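Dratberg pool to reopen in March with longer family hours

After a winter of tarps, ladders and a good deal of patience from everyone who swims there, the Dratberg indoor pool will open its doors again in March, and the people who run it say the water will be a little warmer and the mornings a little longer than before.

The pool has been closed for 14 weeks while crews from Pruvost replaced the old boiler and retiled the shallow end, where the loose edges had been catching small toes for years. The work ran over by almost a month when the first delivery of tile came in the wrong size, but manager Lise Cormier was in good spirits when we stopped by, and she insisted on showing us every corner of the place, right down to the new hooks in the changing rooms.

"I've missed the noise," she said. "You don't think you will, and then it's just you and the pumps all day long."

Family swim will now start at 6 in the morning, which ought to please parents who like to get everybody wet and fed before school, and the toddler hour moves into the warm shallow end, with floats and beach balls to borrow from the bin by the lifeguard chair. Swim lessons will again be taught by Hicham Slaoui, who tells us his beginners' class already has a waiting list and that he is trying to talk Lise into a second one.

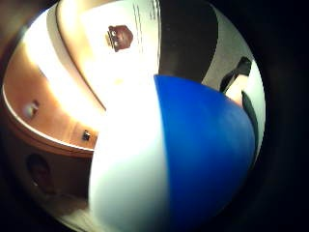
Admission stays at $4 for adults, and children under six still get in free with a grown-up. Season passes bought before the closure have been extended to cover the weeks that were lost, so there is no need to call the front desk about that.

Murray Sawatzky, who is 88 and has swum his laps here since the building went up, has been making do with the pool over in Wekstead all winter. He says the folks there were very kind to him, but the bus ride was long and the coffee was weak, and he plans to be in the far lane on opening morning.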